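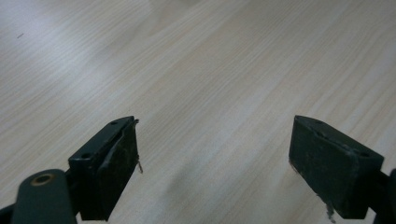 Pads after the June sessions, gripper open over the table.

Home > Forum > Data Collection > Hand-held grippers

Worn pads: replace now or finish the set first?

kasberg_tom4
Hello all. I am collecting demonstrations for a small grasping model, bathroom items on a table. The plan is 2,000 episodes and I have 200 left to do. As you can see, the material on the pads is fraying, on the left one there is a thread hanging and on the right one a torn piece near the lower edge. My question is if I should change the pads now, or finish with the same ones so that all the data looks equal. I am afraid that the model will see two kinds of fingers.

redon_arm
Change them. The friction is different when the surface is torn, and you will teach the model to squeeze more than needed.

pale_oak
I do not agree with redon_arm. With a hand-held gripper it is your hand that squeezes, and the model learns mostly the width and the path. Loose threads in view are not a big problem. We did a set at Nadar with pads much worse than these and the policy was fine.

redon_arm
Fine on which objects? Sponges and boxes forgive a lot. Something smooth and round will turn in the fingers.

kasberg_tom4
Mostly smooth things, I must say. Cups, a soap dish, and the electric toothbrush, which is the most difficult one. I come from the handle side, so the neck and the bristles point away from me, and I try to have the handle in the middle before I close.

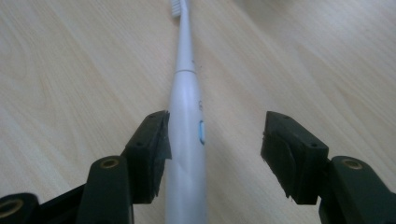
My mistake in the first sessions was that one finger arrived much nearer than the other, and when I closed, the toothbrush was pushed to the side before it was held. I kept these episodes. Now I am not sure if it was right.

pale_oak
Keep them, if the grasp succeeded in the end. The model needs to see small corrections too. I would throw away only the ones where you dropped it.

sundley_bench
I would not keep all. If the same finger is always the nearer one, it is a habit of your wrist and the model will copy it. Look through the closing part of maybe 3 sessions and you will know.

About the pads: change them, but record part of the remaining episodes with the old ones, mixed in the same day. Then the pads do not go together with one object or one light.

redon_arm
This I can accept. Also write down the pad change in your log. I forgot it once and spent a week looking for an error in the calibration.

kasberg_tom4
Thank you, I will do it like sundley_bench says. New pads are ordered. I checked one session already and it is the left finger, nearly every time.

Last updated: Sep 29, 2021
7 comments | 3 shares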